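Robots learn tabletop chores faster when they are told what they did wrong

Trinidlow, November 11, 2023

A two-armed robot that gets short, plain corrections during training needs far fewer practice runs to learn a household task, according to results released this week by a research group at the Navarro Institute in Trinidlow.

The group trained the same machine in two ways. In the first, people steered the arms through a task again and again, and a computer model learned to copy the motions. This is the usual approach, and it took 2,238 practice runs before the robot could handle the full set of tasks at the level the researchers had set.

In the second, the robot was allowed to try on its own much earlier. When it made a mistake, an operator stopped it, guided the arms back to a good position and tagged the error with a few words, such as "too high" or "wrong side." The model was then trained on both the motion and the tag. Using this method, which the group calls Mumen, the robot reached the same level after 663 runs.

The tasks were ordinary ones. The robot had to pick up small objects from a cluttered table, move them from one side to the other, pass an item between its arms, and put things into a bowl without knocking over whatever stood nearby.

Passing an item between arms was the hardest of these under the older method. The two grippers have to be in the right place at the right moment, and a small error in one arm quickly becomes a problem for the other. The group's report says most failed handoffs came from the receiving arm closing too soon. Once operators began tagging that error, it became much less common within a few days of training.

Clutter was the second concern. Many robot studies use a bare table with one or two objects on it, and systems trained that way often fail when they are moved to a real kitchen or office. The Navarro group chose to leave everyday things on the table and to change them from session to session. Candy, tissues, pens, scissors and packaging all turned up over the course of the work.

Clear plastic gave the system the most trouble. Bags and jars reflect light from the windows, and the cameras mounted on the wrists can lose track of where the edge of the material is.

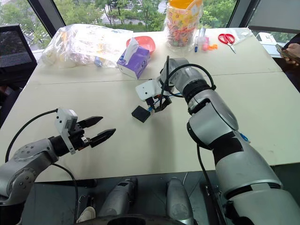

The group did not close the blinds or add special lighting for the tests. Daylight changes through the day, and the report argues that a robot meant for homes will have to cope with that. Success rates were lower in late afternoon under both training methods, but the drop was smaller with Mumen.

There are limits to the findings. All the testing was done with one type of robot in one building. The operators who gave the corrections had experience with the equipment, and it is not clear how well the method would work with people who have never steered a robot arm. The tags were also chosen from a short fixed list. Free speech would be easier for most people to use, but it would be harder for the model to sort out.

The report also notes that correcting a robot is more tiring than simply guiding it. Operators have to watch closely and decide in a moment whether a wrong move is serious enough to stop. In early sessions, some of them stepped in too often, and the robot had little chance to recover by itself. The group later asked operators to wait 2 seconds before taking over unless something was about to fall or break.

That change had an effect of its own. With the short wait in place, the robot sometimes fixed its own mistake before the operator acted, and those recoveries were kept as training material. The researchers now think they may be as useful as the corrections, though the report does not separate the two.

A company in Rondonthorpe that makes sorting equipment for small warehouses has agreed to try the method on its own machines. Its arms are mounted over a moving belt, so the tasks will be simpler in some ways and faster in others. No results are expected from that trial before spring.

The Navarro group plans to release its recordings in December, along with the list of tags and the instructions given to operators. The release will cover 2,000 of the runs. The rest are being held back so that other teams can test their own systems against runs they have not seen.

Work on a second set of tasks has started. It includes opening bags, screwing lids on and off, and folding small towels. The report says early attempts at the lids have been slow, mainly because the grippers have only two fingers and tend to slip on smooth plastic. A softer fingertip is being tested.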